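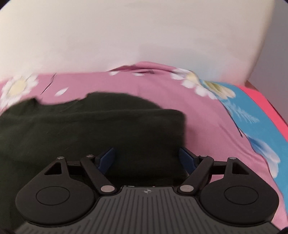
nemby_quilts
My mother always folded on the bed, and after 30 years of marriage I still do it her way, even though my husband bought me a perfectly good table for it. I love having the whole mattress to spread out on! The dark green one is folded and lying on my flowered sheet, and I'm already wondering if it should go on a shelf or a hanger. How do you all store yours?

poston_gal
Shelf, always, and flat. Hangers gave my good sweaters shoulder bumps (two of them never recovered). Pretty sheet, by the way, it reminds me of my aunt's guest room.

Oleksandra Zinchenko
I have to disagree, sorry! Anything dark gets a crease line in my closet if it sits folded past May, so mine all hang, on the fat padded hangers.

poston_gal
Do you refold them, though? I switch the fold every few weeks and have no lines at all.

nemby_quilts
Oh dear, I have never once switched a fold. I'll try the shelf first and report back, and Oleksandra, where did you find the padded hangers?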